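Bleeding radiators in an old flat

ursina_k
31 Jan 2024
The radiator in my box room stays cold along the top. The rest are fine. Do I need to drain the system first?

rhakim
No, just turn the heating off, open the valve a quarter turn and close it when water comes.

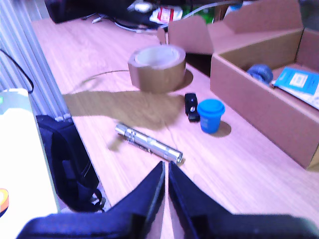
Check the pressure afterwards and top up if it has dropped. Put an old towel down first - with a wooden desktop near the radiator, like that one, I'd cover the wood too.

Lama A
Disagree about a quarter turn. Half that is plenty on old valves.

rhakim
Mine needed the full quarter.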